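*Last updated 2022-12-26. Click through to the earlier pages of this gallery from the menu at the left.*

# Work at Hand: the sorting floor at Wilen

I've been photographing the returns building at Wilen, on the edge of Destden, since before there was anything automated in it except the dock doors. Most of the older pages in this gallery are people: hands in cartons, backs bent over tables, the tape guns. This page is about the picking cell, which is what everybody asks me about now, usually in the form "so is it replacing them?"

My short answer is that I don't know, and that I don't believe the people who say they do. The longer answer is the rest of this page. I've kept the captions short and put the talking in between.

## What the cell is supposed to do

Returns are a miserable kind of freight. A new pallet of goods arrives with everything the same size, facing the same way, with a label where you expect it. A return arrives in whatever the customer had in the closet. Somebody has to open it, work out what it is, decide whether it can be sold again, and put it in the right place. At Wilen that was always done by a row of sorters standing at tables, with a mixed bin on one side and sorted totes on the other.

The project to change that is called Grenix. It came in through Żak, the company that installs and looks after the equipment, and the pitch as it was given to the floor was simple enough. The arm would take the mixed bin. It would pick items one at a time and hand them on, and the sorters would be "freed up for judgment." I wrote that phrase down when I heard it in September and I have been suspicious of it ever since.

Picking out of a mixed bin was never the part of the job the sorters complained about. They complained about the cold at the dock end, about the scanner software, about being sent to load trucks when the line was short. Reaching into a bin and taking out a thing takes a person a second, and during that second she has already felt whether the box is empty or the lid is cracked. The judgment happens in the picking. Take the one away and you have to put the other back somewhere, and so far it has gone to a second person farther down who handles every item again.

## The bench

Before anything goes near the line it gets tried on the bench, in a bin clamped down so it can't walk. Items are put in, the arm goes after them, someone writes down how it went. I spent a good while beside it for this page. It's slower than you'd think from the videos that get shown in the break room, and quieter too, apart from the fan noise.

A sorter on her break stood next to me for part of it. She had her coffee in one hand and I could see the other hand twitching a little, the way your foot goes for a brake pedal when someone else is driving.

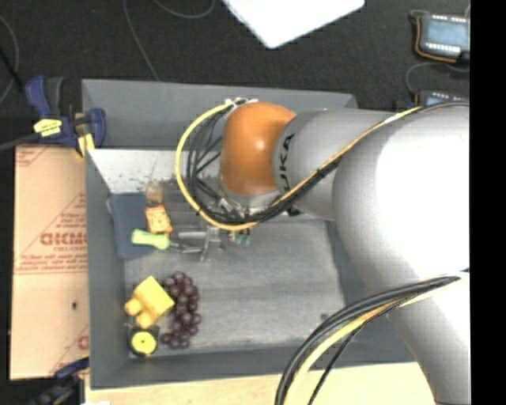 *The gripper low in the bin, by the tool with the lime-green handle. Grapes and a yellow toy at the left, toward the front of the bin.*

I like the mix of things in there, and I also distrust it. A tool, grapes, a toy, an orange package or maybe another toy, all different colors and all at one end with a lot of bare floor beside them. I have years of pictures of the mixed bins on the old line and very few of them look like that. They look like a closet fell over. There are sweaters around everything. There's a charger cable through the handle of a saucepan, and under that a shoebox with one shoe.

When I said this to one of the technicians, he told me you have to start somewhere, and that is fair. You do have to start somewhere. But the schedule for the floor was drawn up as if the starting was over, and the people on the tables are the ones who get to live in the gap between those two things.

## What has changed for the people

I'll try to stick to what I've seen or been told by someone it happened to.

The row of tables used to be 10 long. It is eight now. I was told nobody lost a job over the two that went, and as far as I can find out that's true: one sorter retired and another moved to the dock and says she prefers it, cold and all. What did change is that the tables weren't filled again, and the volume didn't drop. So the people at the remaining tables are handling more, at the moment when the machine that was meant to help is still clamped to a bench being shown grapes.

There is a new role, cell attendant. It went to sorters who put their names down for it, and it came with five days of training from Żak. The ones I talked to liked the training very much. They learned how to stop the arm, how to clear it, how to get it going again and what all the status lights mean, and one of them told me it was the first time in years anyone at work had explained a thing to her from the beginning. Good! I mean that. I'd be a poor sort of skeptic if I left it out.

What they like less is the work itself. An attendant waits. She watches for a bad pick, and when there is one she steps in, fixes it, steps out and waits again. The pay is a little better than on the tables. The day, I'm told, is a lot longer, in the sense that matters. On the tables you could talk. The attendant's stool is placed where she can see the cell, and from there she can't hear anyone.

The other change is harder to photograph. People on the line have started to talk about items the way the machine would see them. Shiny, see-through, floppy. Someone will hold up a clear bag with a belt in it and say "it'd never get that," with some pride, and the rest of the table will agree. I find that cheerful for about a minute. Then I think about what it means when you measure your own hands by what the other thing can't do yet.

## On the cables

Several people wrote in after the last page to say my pictures made the equipment look untidy. Well, it has cables. They are tied where they need to be tied and they loop where the wrist has to turn, and anyone who has seen this kind of gear outside of a brochure knows how it looks. I don't read anything into it for or against. I do think the brochure versions, all clean casing and no wires, have something to answer for. They make it look as if the thing runs by itself. Somebody routes those cables and somebody will replace them when they wear, and the hours for that were not in the presentation I sat through.

## What I'd want to see before believing it

I was asked by a reader from another warehouse what would change my mind, and it's a reasonable question, so I've given it some thought.

I'd want to see the arm on an ordinary bin that nobody has arranged, on a bad afternoon after the holidays, with the sweaters in. I'd want the attendant's time counted as part of the cost of each pick - all of it, the waiting as well. And I'd like to see the sorters asked which part of the job they would hand over if it were up to them. When I've asked, the answers have been lifting, breaking down cardboard, and the scanner log-in. Picking hasn't come up once.

It could be that the technicians are right and the thing will be quick and dependable sooner than I think. I've been wrong about equipment before. I was sure the powered rollers would be ripped out within a season and they're still there, and everyone's knees are better for it. The rollers, though, took over something heavy and dull, and it was plain on the first day who they were for. I can't say that about Grenix yet, and I've asked at both ends of the building.

## Notes

- Everything on this page was shot with permission from the shift lead. No sorters' faces appear on the newer pages, at their request.
- Prints of the older table pictures are still up in the break room at Wilen and can be ordered in the same size. The frames are extra.
- Corrections are welcome, from Żak people too. Two came in on the last page and both have been made.
- The next page will be the dock end, once it's warm enough to hold a camera out there for more than a few minutes.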